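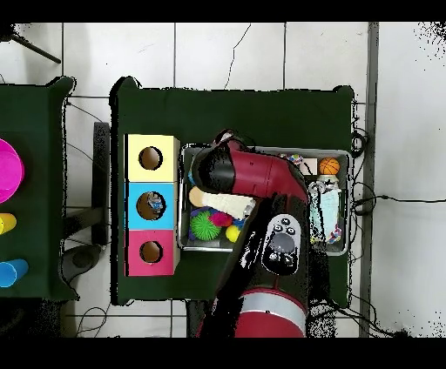
A toy-sorting station with three hole-fronted boxes, a tray of mixed toys and a red and black arm.

Toy sorting (gripper testing)

Toy sorting is a way of comparing robot grippers by having an arm pick mixed toys out of a tray or bin and drop each one into a box through a hole. I've also seen it called bin-to-box and, in the older Husetti notes, just "the toy job." It's a cheap test and a surprisingly mean one! I've been running it on and off for a good while now, so this entry leans on my own habits more than a proper survey would.

Background

The version I know best comes from the Policarpio project, which wanted a benchmark you could put together from a toy store and a pet store in one afternoon. Before that, people mostly compared grippers on blocks and cans. Blocks are fine, but nearly every two-finger gripper does well on them, and you end up with a table of scores that all look the same. Toys spread the scores out. A plush stick squashes, a spiky rubber ball catches on a fingertip and then lets go at a bad moment, and a piece of cloth will find any gap you leave between the finger and the pad.

Layout

You need a table with a plain cloth (I like dark green, because yellow and white things show up well on it), the boxes, and one or more shallow containers of toys within easy reach of the arm. Three boxes in a column is the usual number, each in its own color so the person running the arm can be told "blue" without any fuss. The holes matter more than people expect. A hole much bigger than the toys tells you very little about placing, and one that is too tight turns every run into a pushing contest, which wears out cardboard fast — I've replaced more boxes than fingertips.

Starting with the toys in one container keeps things simple. Splitting them between two makes the arm travel farther and changes the approach angles, so please don't mix scores from the two layouts in one column. I did that once in November and had to throw out a whole set.

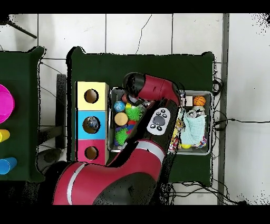
Grippers compared

Most of my numbers come from two grippers. The Nikier is a parallel-jaw model with flat rubber pads, and the Stivomton has longer, bendy fingers that wrap a little when they close. I ran 200 picks with each on the same arm, with the same toys and the same camera height.

The Nikier got 83 percent of its picks into the right box. It was very good on small hard things and poor on round ones, which tend to shoot out sideways if you close even slightly above the middle. The Stivomton was kinder to balls and soft toys but kept bringing up two things at once (usually something small stuck to something fuzzy). I count a double pick as a miss. Husetti counts it as half, so check which rule was used before you put their scores next to anyone else's.

Scoring

One round is 20 picks. The clock starts when the arm leaves its rest pose and stops when the last toy is released. A toy that lands on the cloth may be tried again, but the time keeps running. A toy resting in the hole counts as placed if more than half of it is inside, and yes, I've had long arguments over that rule.

Cameras and control

A camera looking down from head height sees the containers nicely until the arm reaches over them, and then a good part of the view is forearm. Some groups add a second camera at the wrist. I find it helps a lot with cloth and hardly at all with balls.

The job can be run by hand guiding, by remote control or by a trained policy. For the last of these, the Policarpio set has roughly 4000 recorded picks, mostly of hard toys, so a policy trained only on it tends to be hopeless with fabric. I'd add some cloth picks of your own before judging a gripper that way.

See also: bin picking, parallel-jaw gripper, soft gripper, wrist camera

Last edited December 10, 2025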